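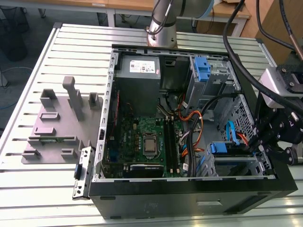

An opened desktop computer on a slotted aluminium table, with a robot gripper reaching into the case.

Teaching by demonstration, in robotics, is the practice of getting a robot to do a task by having a person take it through the movements first. The person may push the arm about by hand (hand guiding) or steer it from a distance (remote control, or teleoperation). The recorded movements are then used to train a program that is meant to do the task alone. How often it does so is disputed.

Hand guiding
The operator holds the arm and moves it while its joints give way. It is easy to learn, but the operator's own hands often block the cameras, and small parts are hard to place with a heavy arm.

Remote control
The operator moves a second, smaller arm or a handheld device, and the robot copies it. Most systems pass back little or no sense of touch, so a plug pushed in crooked may feel the same as one that is seated. Cables are a known weak point — they bend differently each time.

Computer repair as a test
Desktop computers are popular for such work because they combine stiff parts, latches and loose wiring. The Mistitia task set, drawn up at the Oprea workshop in Cundell, has 18 tasks, among them freeing a memory module and unplugging a drive cable. Its authors reported success in 63 per cent of trials after 130 demonstrations per task. The trials used the same machine, in the same position, as the demonstrations.

Criticism
A later trial at Drarkell used a different model of case and completed only 9 of the tasks even once. Supporters blamed the change of lighting. Critics replied that a repair bench with fixed lighting and one model of computer is rare outside a laboratory. Published figures also tend to leave out demonstrations thrown away as poor, and the hours spent resetting the bench between attempts. Short films of successful runs are weak evidence, as few state how many attempts were made.

See also: Remote handling; Industrial robot; Machine learning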